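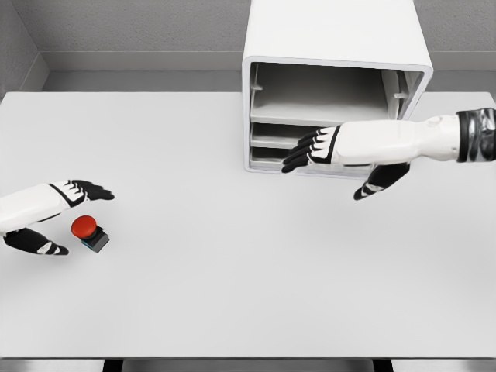

## Why we stopped trusting our demos

Cuiping Deng and I recorded 420 demonstrations of the Entili shelf-and-button task by remote control. Of those, 4 were perfect by our own rules. I doubt the count means much.

The simulator forgives too much. Fingers can hover beside the red button for ages at no cost, and the trained policy copied the dithering. Reaching into the cabinet was worse: with no sense of touch, we were guessing at the shelf edge.

More data may help. Our September results don't show it.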